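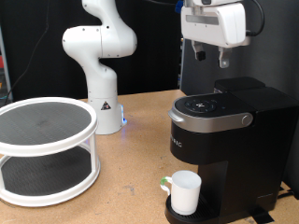

Okay, so color! I want to start with why a yellow triangle with a black edge gets your attention before you've read a thing. Signs are the oldest trick in my drawer and I still love them. Look at the little black-and-yellow triangle on the white base up there: small as it is, it jumps, and the soft blue glow next to it stays quiet. Same area, two colors, two completely different volumes. (Pause. Let them look.)

Breadcrumb: Talks > Signs and Wayfinding > Speaker Notes

Next, the Plevavar ferry terminal. Effie Guthrie and I walked it in September with 71 signs on our list, and we loved almost every one of them on its own. Together they were a shouting match! Yellow for exits, yellow for snacks, yellow for the lost property desk. Keir Lindsay went through with a roll of gray paper and covered everything that wasn't a real warning or a real direction. We were down to 30 by lunch.

Ask the room: what's the loudest sign in your building, and does it deserve to be? Take 3 answers, no more, I always run over here.

Then the Dankwa library story. Dark green on cream, big arrows, generous gaps between the words. Teodora Dimitrov painted the first set by hand and the letter spacing is gorgeous. Go slow on this one, it's my favorite part.

Finish with the hallway exercise. Pairs, one sheet of paper, one marker, get a stranger from the door to the coffee.

Contact: Gillespie Rankin | Copyright Tesau Sign Workshop | Back to top

Recent talks
Arrows That Point Nowhere
Big Letters, Small Rooms
Lachlan Niven on Painting Shop Windows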